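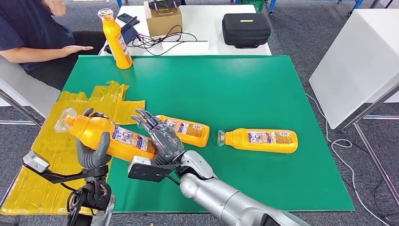

Bottles on a green table, Vadport.

December, 9.40am
Posted by the Ralis study desk

Parents wanted, plus kids aged 6 to 11, for a study on tummy aches and what families do about them. When do you ring the GP, when do you wait, when do you go straight to A&E. That sort of thing.

We've had 874 families so far and need 1,244 by spring. Mostly short of people from the Kitetska side of town and anyone with three or more children at home.

What's involved: 2 visits to the Egilsson building, an hour each, then a short diary at home for a fortnight. No blood tests, no medicines, nothing to swallow. Child gets height, weight and temperature taken, parent does the questionaire. Bring the red book if you still have it.

You can't take part if your child is under a hospital consultant for bowel trouble, or had an operation in the last six months. Asthma is fine. Nut allergy fine, but tell us.

Bus fares paid, keep the tickets. Voucher at the end of the diary, not before, sorry. Evening slots until 7pm, they go quick. Brothers and sisters welcome, there's a play corner.

To join: fill in the slip at the Vadport health centre desk or ring and leave a message with your childs age and a good time to call back. Please dont ring the surgery, they can't book you in.

Comments

mumof4_vadport: is the diary on paper or do you need a phone for it?

Ralis study desk: Either. Say which when we ring.

harbourdad: Left a message last week, no call yet. Son is 9

tilly_b: we did it in the autumn, parking is awful, get the bus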